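Hand-held gripper won't open all the way after new pads
30 Mar 2019

Shalini Solanki
I look after the pair of hand-held grippers on our Ulton bench and I put new finger pads on both. Now the right one drags a bit when it opens, and I can't tell if it's the pad or the pivot.

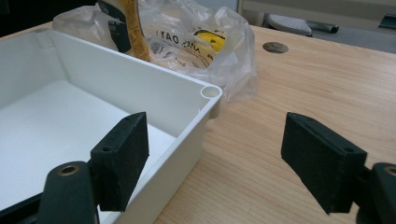 Pads and pivot bushings over the bench, box to the left.

I did the screws up snug and put one drop of oil on each bushing. The left one feels fine! The right one is stiff for the last little bit of travel – no grinding, just stiff. Do I need to pull the arm off?

Zuweira Asamoah
Don't pull anything yet, oil on those is probably your trouble (ask me how I know). Wipe it all off and work the jaws by hand a few dozen times.

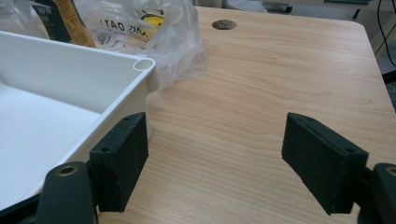 Pad angle is the other thing I'd check. Back the screws off, open the jaws wide and let the pad settle before you tighten again. The right one has two small holes along the top, one near each end, so snug them up evenly, a little at a time. I did 52 pads last September and the draggy ones were nearly all lopsided.

Then try it on something with a bit of weight, like a capped bottle held over the tray.

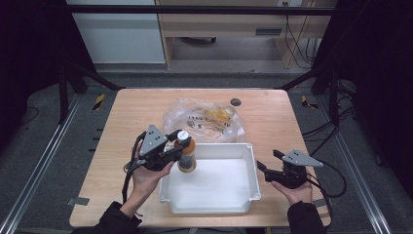
Edivaldo Falcão
Check your cable too. Mine was pulling on the handle and I blamed the bushing for 3 weeks.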